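Bromthorpe Youth Soccer: Progress Report to the Pugh Fund

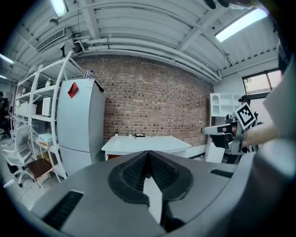
Esther Rotich

Tuesday, June 4, 2024

This report covers the period since the grant was paid in November. It deals with squads, coaching, the return of players from academy trials, and spending. The second half of the grant is due once you have accepted it.

Registrations

We have 253 players registered across all age groups. The under-12s and under-14s are full and both have waiting lists. The under-16s are short. Five players left that squad over the winter, three of them to Clinaswood, where they were offered places in an older team. We agreed to all three moves and released the registrations the same week. Clinaswood paid the training fee set by the league, and it has gone into the travel account.

Two of the remaining under-16s had also expected to move and did not. One deal fell through over school transport and the other because Clinaswood signed a goalkeeper from elsewhere. Both boys were unhappy about it and one missed several practices. Erasto Ogola met with each of them and their parents. Both are now playing regularly again, and the goalkeeper has started every match since the spring break.

Following this, we have changed how we handle approaches from other clubs. All approaches now go to Erasto first. Parents are told in writing when one is made, and the player is not told that a move is agreed until the other club has signed the form. We should have been doing this before.

Coaching

The grant paid for 60 hours of outside coaching, all of which has been used. Most of it went to the under-14s and the girls' under-16s. The goalkeeping sessions had the best attendance. The Friday fitness sessions did not go well. They clashed with school events and we dropped them in favor of a longer session on Saturday mornings.

Four of our own coaches finished the entry-level course. A fifth started it and had to stop because of a change in work hours. The course provider will let her rejoin in the fall at no extra cost.

Results

The girls' under-16s finished second in their division and will move up. The under-14s finished mid-table. The under-16 boys finished next to last, mainly due to the small squad, and we are looking at a joint team with another club for next season.

Spending

Coaching and course fees came in on budget. Field rental went over by a small amount after two home matches were moved to the turf field. We covered this from the travel account. Registration and payments now run through Jistix, and late fees from families are down a lot compared with last season.

Next period

Tryouts for the under-16s are the first job. We also need to settle the joint team question before the league deadline and replace two sets of goal nets. Erasto will send the itemized accounts separately, with receipts for the coaching hours and the course fees.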